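畳み係のための「お手本」の録り方(在宅シフト版)
更新日:2020年5月29日
カテゴリ:現場の手引き/自動化

クロシア(Closia)の仕上げ室に畳みロボット「エサイド(Esside)」が入ってから、畳み係の仕事は二つに分かれました。エサイドが畳んだものを畳み直す仕事と、エサイドに畳み方を教える仕事です。説明会で配られた資料には「単純作業からの解放」とありましたが、今のところ単純作業は二種類に増えています。

このページは教えるほう、つまりハンドグリッパーを両手に持って服を動かし、その動きを記録する作業の手順です。トゥルナウ(Turnau)の本店では在宅シフトでも録れるようになったので、自宅でやる人向けに書き直しました。機材の貸し出しについては事務室の掲示を見てください。私に聞かれても掲示を読み上げるだけです。

始める前に

用意するのは、グリッパー2本、充電ケーブル、畳む服、平らな場所です。平らな場所はベッドでかまいません。店の作業台と高さが違うので腰に来ますが、腰のデータは取られていません。

部屋は片づけなくて大丈夫です。1月の時点では「背景を無地にすること」という決まりがあり、みんな律儀にシーツを買い替えました。その後、無地の背景で覚えたエサイドは柄物のシーツの上で服を見失う、とわかって決まりは消えました。シーツ代は経費になりませんでした。

服は自分のものを使います。お客様の預かり品は絶対に使わないこと。洗濯表示が読めないほど古い服も歓迎です。

手順

1.グリッパーの電源を入れ、管理アプリ「キム(Kim)」で左右を登録します。左右を逆に登録すると、アプリは何も言わずに最後まで録らせてくれます。登録したら片方ずつ開閉して、画面の表示と合っているか見てください。

2.服を広げて置きます。きれいに伸ばしすぎないでください。乾燥機から出てきた服はそんなにお行儀よくありません。

3.録画を開始し、両手を少し上げて止めます。キムが「準備完了」と出すまで待ちます。ここでくしゃみをした人は最初からやり直しです。

4.袖、裾、身頃の順に畳みます。指先で布をしっかり挟み、持ち上げてから運びます。引きずると生地がよれます。

5.失敗したらその場で直し、続けて録ります。止めて消したくなりますが、持ち損ねて拾い直すところがいちばん参考になるそうです。入社以来はじめて、失敗が評価の対象になりました。

6.畳み終えたら両手を服から離し、もう一度止めてから録画を切ります。

7.キムで服の種類を選んで送信します。「その他」ばかり選ぶと、後日まとめて分類し直す係になります。経験者が言うので間違いありません。

一日に何着録るか

ノルマは1シフト70着です。同じTシャツを畳んでは広げ、また畳んで数を稼いでもかまいませんが、続けて録るのは5回までにしてください。6回目からは誰でも手が雑になり、エサイドはその雑さを実に素直に覚えます。先月、仕上げ室でTシャツの右袖だけがはみ出す現象が続きましたが、原因の録画は私のものでした。

本店で集まったお手本は、更新日の時点で3375本です。目標の数字はまだ教えてもらっていません。目標に届いたら私たちはどうなるのか、という質問も毎回出ます。会社の回答は「新しい種類の服があります」でした。世の中の服の種類の多さに、これほど感謝したことはありません。

よくあるつまずき

手が速すぎる。十年畳んできた人ほどここで引っかかります。イクラ・ブットさん(Iqra Bhutto)は店でいちばん速い人で、最初の週の録画はほとんど差し戻されました。「ゆっくり畳むと畳み方を忘れる」と怒っていましたが、今では新人にその遅さを教える側です。時給は手当がついて少し上がりました。本人は、速かった頃に上げてほしかったそうです。

手首が疲れる。グリッパーを強く握りすぎです。30分録ったら休憩を入れてください。休憩はシフト時間に含まれます。これは組合と会社で文書にしてあるので、「ロボットは休まない」と言われたらその文書を見せること。

畳み直しのシフトと続けて入れられた。断ってかまいません。両方やると、午前に自分が教えた失敗を午後に自分で直すことになり、精神衛生によくありません。

厚手の服に進むとき

Tシャツとタオルで慣れたら、厚手の上着に移ります。エサイドが今いちばん苦手にしていて、畳み直しの棚を埋めているのもこの手の服です。デニムジャケットなら、表を上にして置いたところから始めてください。挟む前に、胸ポケットのフラップと裾の大きな金属ボタンの位置を見ておきます。指の内側の青いパッドでボタンごと挟むと滑りやすいので、布だけのところを選びます。襟は最後まで触らず、先に袖を片方ずつ身頃の上へ運びます。布団カバーが文字やイラスト入りのにぎやかな柄でも、そのまま録って送ってください。服の種類は「上着・厚手」です。「その他」を選ばないように。 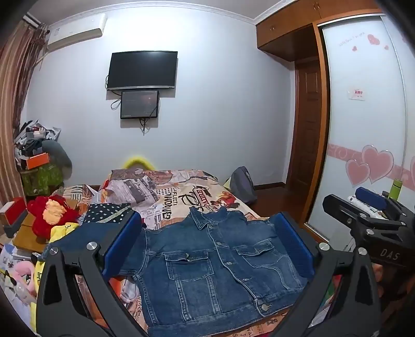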